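About Cultetti
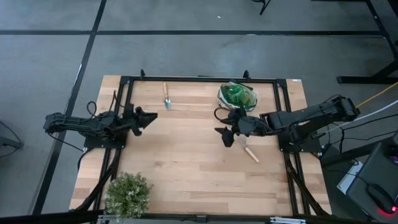
Black robot arm at a wooden-topped table.

Cultetti writes the planning and control software that lets delivery vans and yard trucks drive without a person at the wheel. We do not build vehicles. Our customers supply the vehicle, the sensors and the drive-by-wire interface, and we supply the software layer between them.

Ferhat Uçar and Narayanan Unnithan started the company after working together on braking systems for airport ground vehicles. The first version of the planner ran on one truck at low speed inside a fenced depot. The company now employs 109 people at 2 sites. Planning, mapping and simulation are based at the main office. Vehicle integration and track testing are done at Silcombe.

Products

Parisi is the motion planner. It takes a list of tracked objects and a lane map and returns a path and a speed profile. If the input from any sensor is late or missing, Parisi falls back to a stored stopping path that is updated on every cycle.

Ada is the replay tool. It reads drive logs and runs them again against a new software build, so that an engineer can compare the two sets of decisions side by side. Ada is licensed separately and works with logs from other planners, provided they are converted to our format first.

Testing

Every release candidate goes through simulation, then log replay, then closed-track driving. The track program has 16 standard cases, including merging, reversing to a dock, low sun and a pedestrian stepping out from behind a parked vehicle. A release that fails any case goes back to simulation. Road testing is carried out with a trained safety driver in the seat.

Management

Ferhat Uçar, chief executive
Narayanan Unnithan, chief engineer
Dede Ametepe, head of safety
Aigars Liepiņa, simulation and mapping
Carter Grewal, customer integration

Integration requests should state the vehicle type, the interface version and the intended operating area. They are reviewed every Tuesday.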